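Taltside Film Notes
Reviews and occasional remarks on the cinema

The Ikville Retrospective: First Impressions

The Ikville cinema opened its retrospective of ferry dramas in July with a new print of Tikmont. The film runs longer than most viewers will remember, and the restored second act accounts for nearly all of the difference. Attendance on Friday evening was respectable for a picture that has been out of circulation for 23 years.

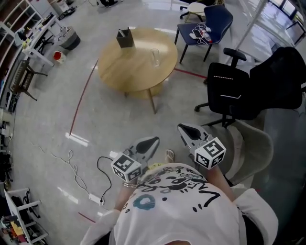 White T-shirt with a black cartoon drawing.

Tikmont concerns two sisters who inherit a ferry company and cannot agree on whether to sell it. The younger sister is written with considerable care. The elder is given little to do until the harbor hearing, and the performance suffers accordingly. The photography is excellent throughout - the night crossings in particular - but the score intrudes on several conversations that would have been stronger in silence.

The second feature, Ene, is the better film. It is shorter, it has only one location, and its ending is left open. Readers who found the dialogue hard to follow on earlier releases should note that the subtitles have been revised.

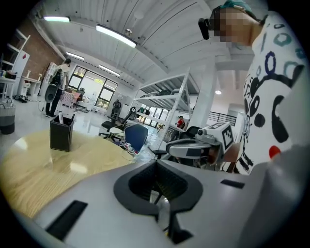
Ratings and Remaining Screenings

Tikmont receives 2 stars and Ene receives four. Both will be shown again next week, with Ene in the earlier slot. The main hall seats 1,772, and advance booking is not required for matinees. A review of the closing program will be posted after the final screening.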